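Residents' kitchen at Olell House to reopen Monday

The shared kitchen on the second floor of Olell House will reopen to residents on Monday after a reorganization of its counters and storage, the Plarasano Housing Association has announced.

The kitchen serves 62 households and had been closed for 17 days. During that time the sink and lighting were replaced and the contents of the counters were sorted. Residents had asked for more working space at the association's spring meeting, where the kitchen was raised by eight of those present. 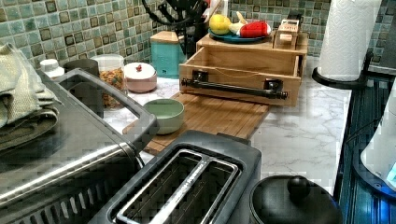 The counter at Olell House, with its tile backsplash and wooden organizer.

"The request was for a place to prepare a meal without first having to clear one," said Wissam Sabbagh, who manages shared facilities for the association. "The appliances people use every day will stay out. Equipment used less often has been moved to the cabinets in the hallway - each shelf is labeled."

The association kept the existing marble counter and tile, which were installed when the building was renovated by Trurel. Funds set aside for new surfaces will instead go toward the laundry room on the first floor.
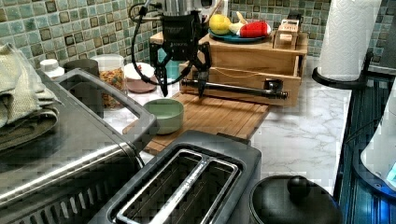

Food storage was the second concern raised by residents. Under the revised house rules, perishable items must be kept in the refrigerators and marked with a name and apartment number. Produce that keeps at room temperature may be left out for general use, and the teal plate on top of the wooden unit, with a bulb of garlic on it, is the kind of arrangement the rules allow. Open packages may not be left on the counter overnight.

Anas Tannous, the residents' representative, welcomed the changes and said the rules would be reviewed after six months.

The kitchen will be open daily from 6 a.m. Residents may collect new key cards from the Issa Street office.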